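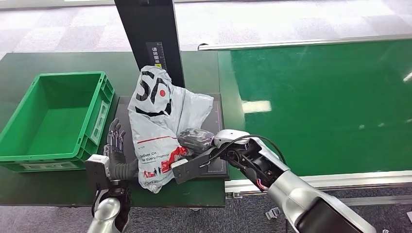
Why do video games need updates after they come out?

Because the people who make a game keep finding things to fix and new things to add, even when it's already on your screen!

A game is built from code, a giant set of instructions for the computer. One tiny mistake can make your favourite character walk through a wall or fall through the floor. That's called a bug. When players report a bug, programmers hunt for the bad line of code, change it and send out a small download called a patch.

Some updates are just for fun – new levels, new colours for your hero's cape, maybe a dragon! Imagine a racing game called Druro with two tracks. An update could add three more, and you'd still keep all your old scores.

Big updates can take ages to download, so try starting one before dinner. And if you spot a bug yourself, write down what you were doing when it happened. Programmers love clues like that!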